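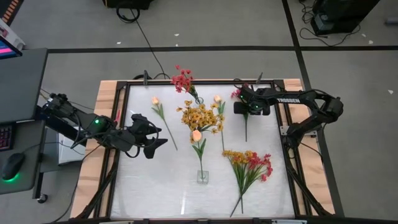
Grokside Flowers -- data card

Subset 3 of the Hometti tabletop collection. Subject: flower arranging with loose stems and clear glass vessels on a pale work surface.

Size: 1,381 episodes, of which 267 are held out for testing.

Items: artificial red flowers, peach tulips, yellow bunches, small vases, one faceted decanter. Stems start lying flat or already in a vase. Layout changes between episodes.

Labels: flower color, vessel type, start state, end state. Glass outlines were drawn by hand -- expect loose edges near reflections.
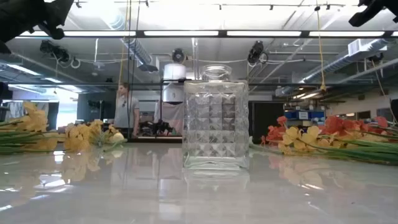

Does the decanter share a label with the vases?

It has its own vessel type, "decanter", in both splits.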